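Guides > Open Day Kit > Station Set-Up > Section 4
4 min read

Section 4. Setting Up the Hand-Held Gripper Station
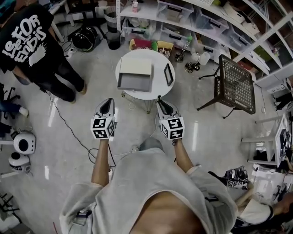
Fig. 4-1. Operator with both grippers at the round table, box open on the left half.

This section covers the gripper station for open days at the Jultesdale lab. Read Section 3 first if the marker cubes have been taken off the handles for transport. The checklist was last revised on Sun 14 July and replaces the January sheet, which still had the operator seated.

4.1 Before doors open

1. Place the small round table where the operator can reach all of the top without leaning. Check that it does not rock.
2. Set the gray box on the left half of the tabletop. Open it and stand the lid up at the back.
3. Lay the black picture frame face up to the right of the box.
4. Fit one white marker cube to each gripper, near the handle. Push until the cube clicks. If it turns in your fingers, it is not seated.
5. Squeeze each handle a few times. The two fingers should meet at the tips and open again without sticking.
6. Start a new session in Binda and enter the station name, Grorkwood. Use the same spelling at every visit or the recordings end up in separate folders.
7. Make a test recording of 30 seconds and play it back. Both cubes must be tracked all the way through.

Note: The floor is glossy and throws back the ceiling lights. If tracking drops out in the test, turn off the row of lights nearest the shelves and repeat step 7.

CAUTION: Cables cross the floor at this station. Tape them down before visitors come in, and check the tape again after lunch.

4.2 Running the demonstration

1. Stand facing the table with one gripper in each hand and the fingers pointing forward.
2. Hold still until Binda shows the ready tone, then begin.
3. Do the frame task first. Pick up the frame with both grippers, lower it into the box, and close the lid. Go slowly - visitors follow it better, and so does the tracker.
4. Say "end" out loud when the lid is down. The person at the monitor stops the recording.
5. Put everything back as in Fig. 4-1 before the next run.

Note: Keep your sleeves clear of the cubes. A covered cube is the usual cause of error 58. Discard the run and record it again.

4.3 Letting visitors try

Visitors may use the grippers one at a time, with a staff member next to them. Show them the squeeze first, without any objects. Children should start with the lid only.

CAUTION: The finger tips are pointed. Do not let anyone walk around with a gripper in hand, and do not pass one over tips first.

Spare grippers can be laid on the floor between runs, but not where people walk.

4.4 Closing down

1. End the session in Binda and wait for the upload bar to clear. A session of 1000 short clips can take most of an hour - plan for it.
2. Wipe the handles and fingers with a dry cloth.
3. Remove the cubes and pack them separately.
4. Write the number of the last clip in the Baranauskienė log. If the last entry was 387, the next open day starts at 388.

12 comments | 31 shares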